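Let children keep too many soft toys, but give them a box

Every spring the same advice goes round. Get the children to sort their toys into keep, give away and throw out, and be firm about the soft ones. I have followed that advice and I think it is wrong, at least where teddy bears are concerned.

My daughter had 35 soft toys when she was six. I know the figure because I made her choose 12 of them, one Saturday in April, and the other 23 went to the church sale in Brirnthorpe. She did as she was told. She also asked after one of them, a flat grey rabbit called Ra, until she was nearly nine. The room looked tidy for a fortnight. Then it filled up with other things.

The trouble with the usual advice is that it treats a bear as if it were a jumper. A jumper is outgrown or worn out and there is an end to it. A bear with long fur takes up a great deal of room, does nothing all day and collects dust, and by any sensible test it should go. Children don't apply the test, and I have stopped thinking they should.

What they can learn is where things live. A plain box with a lid that closes does more for a bedroom than any amount of sorting. The bear goes in, the lid goes on, and the floor is clear. When the box is full, a decision has to be made, and the child can see for herself why.

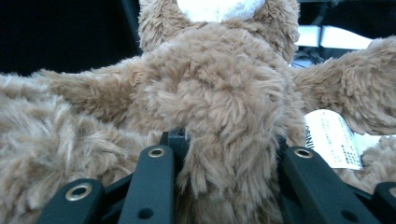
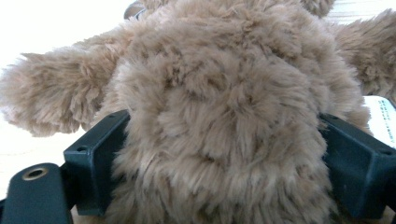
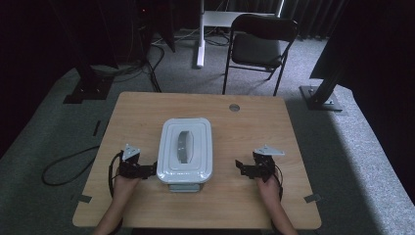
Shaggy tan fur in the first two, a white box with its lid on in the third.

Should a soft toy be washed before it is put away for a long time?
Wash it if the care label allows, and let it dry right through before the lid goes on, as any damp left in the stuffing will smell by the summer.

I am fussy about lids. Open baskets look nice in the shops, but in our house they became a heap with a basket underneath. Fabric cubes sag. A hard box can be wiped, it stacks, and you can sit a lamp on it. My sister-in-law, Elvia Bermúdez, keeps hers under the stairs in Mukthorpe and her boys fetch things out as they want them, which they do less than you would think.

There is a fair argument against all this. Boxes cost money, they are mostly plastic, and a family that buys a box for everything ends up with a house full of boxes. I accept that. My answer is to have 2 per child for soft toys and no more, and to buy no others until one of them breaks. Ours have lasted through two house moves.

People will also say that children have to learn to part with things. They do, and they get plenty of practice. Friends move away, shoes stop fitting, the hamster dies. I don't see that a bear has to be added to the list by a parent with a bin bag.

If I had that Saturday back I would put the rabbit in a box and say no more about it.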